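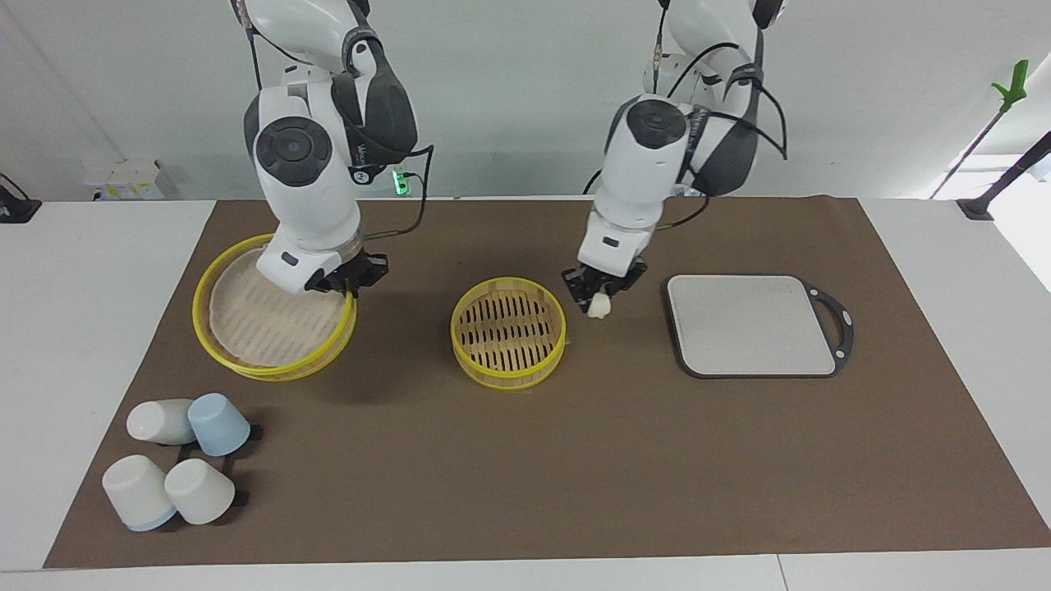

wevdale_kate
You want the cloth damp before anything goes near it, surely? Dry cloth just grabs the dough. I rinse mine under the tap, wring it hard and lay it in flat.

steamypete94
Cheers Kate. I've been doing it dry all this time, which might explain why half my buns come off with no bottoms! So do you line both sizes? I've only got a cloth for the big one. The little one is bare slats and I've been wondering whether to bother using it at all.

bunbunbun
Use it bare for reheating, line it for raw dough. Baking paper with holes poked in it is fine. Cabbage leaves if you're feeling fancy.

jolthorpe_dave
Going to disagree about the paper. I tried it for months and the bottoms were always a bit soggy, even with loads of holes. Cloth every time for me. You can get a cheap one at the Wijesinghe shop on the market, or cut up an old (clean!!) muslin.

bunbunbun
Then you're letting the water boil too hard, Dave. Never had a soggy one off paper.

jolthorpe_dave
It was barely simmering. Agree to differ.

steamypete94
Ha, didn't mean to start a row. Other question while you're all here. What's the gap between buns meant to be? My recipe says "well spaced", thanks very much recipe. Mine puff up and weld themselves together and then I'm tearing them apart at the table.

wevdale_kate
Two fingers between them and the same from the side. They grow more than you think, especially if the kitchen's warm. I'd sooner do an extra batch than squash them in.

mrs_tiffin
I like them stuck together, you get that lovely soft torn edge. My nan's were always like that and we fought over the middle one. But if you want them neat then yes, what Kate says.

Also weigh your dough, it makes a massive difference. I do 30g pieces for the little steamer and they all cook evenly. I used to go by eye and there'd always be one monster still raw in the middle.

steamypete94
30g sounds tiny?? I've been making great big things.

mrs_tiffin
They're two-bite ones! Go bigger in the large steamer by all means, just give them longer.

gratden_greens
Does anyone else have trouble with dumplings as opposed to buns? Bun dough I can manage on cloth, but thin dumpling skins stick to it whatever I do, damp or not. I lost nearly a whole batch on Saturday and ended up scraping filling off with a spoon. Gutted.

wevdale_kate
Brush a bit of oil on the cloth for those. And leave them a couple of minutes after the heat's off before you try to lift one.

bunbunbun
Or, and I say this with love, use paper.

jolthorpe_dave
Knew that was coming.

gratden_greens
Will try the oil first and the paper second, so you can both be smug. How are people washing the cloths, by the way? Mine has gone a sort of grey.

mrs_tiffin
Soak in cold water straight away to get the dough off, then boil it in a pan for a bit. No fabric softener, you will taste it. And dry the bamboo properly before it goes in the cupboard, standing on its side. I lost a good one to mould last June and I'm still cross.

steamypete94
Right, damp cloth, two fingers, 30g. Having another go tonight, dough's proving now.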